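Section 4: Setting up your practice room in the simulator

Before you bolt anything to the bench, we'd really like you to spend an evening or two with the Birero two-arm build in software.
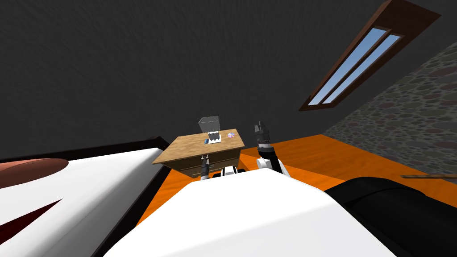

It costs nothing but time, and a mistake in the simulator is fixed with the Reset button instead of a trip to the hardware store! These steps take you from a fresh install of Flengate (the simulator) to both arms standing in their starting pose, ready for a first reach. If you haven't finished Section 3 yet, go back and do that now, as you'll need the arm files you saved at the end of it.

What you need

A computer with at least 40 gigabytes free, the Flengate installer, your saved arm files, and a mouse with a proper scroll wheel. You can manage on a trackpad (I did for most of January) but it's slow going and hard on the temper.

Loading the room

1. Open Flengate and wait for the grey progress bar to clear. The first start is the longest one, so put the kettle on.

2. Choose File, then Open Room, and pick the attic bedroom. There are other rooms in the list and you're welcome to wander through them later, but all of the measurements in this section were taken in the attic.

3. Choose Add Robot and point it to your arm files. The robot should arrive facing the wooden table. If it's facing some other way, set Heading back to zero and load it again.

4. Click on the floor and check that Collision is ticked. Do the same for the table and for the bed.

Note: Flengate remembers the last room you used but it does not remember the collision boxes. You'll have to tick them each time until we get that sorted out.

Setting the starting pose

5. Open the Joints panel and press Home. Both arms will come up with their grippers pointing upward.

6. Open both grippers all the way. Leave them empty for now, however tempting the things on the table may be.

7. Look at the left gripper first. You want it near the front edge of the table, with a bit of clear space between the fingertips and the wood. If it's touching, back the robot up a little at a time using the Base slider.

8. Now check the right gripper, which belongs off to the side of the table and a bit higher than the left. Switch to the side view for this, because the head view flattens everything and will fool you.

9. Save the pose under a name you'll recognize. Jaanus Jõgi, who wrote most of the arm code, calls all of his "test" and regrets it every Saturday.

Caution: Never copy a simulator pose straight to the real arms with the power on. Load it with the motors off, read the joint angles on the screen, and compare them with the limits you wrote down in Section 3.

First reach

10. Set Speed to 7 per cent. Yes, it feels like watching paint dry.

11. Using the right arm, bring the gripper over the small pink and purple object and stop above it. Don't close the fingers.

12. Return to Home and repeat with the left arm, this time stopping short of the tall clear box. See-through things are harder to judge than you'd think, so keep the side view open.

13. Save the log before you close the program.

If an arm shakes on the way back to Home, lower the Stiffness setting by one step and try again. If it still shakes, check your arm files for a doubled joint, then carry on to Section 5.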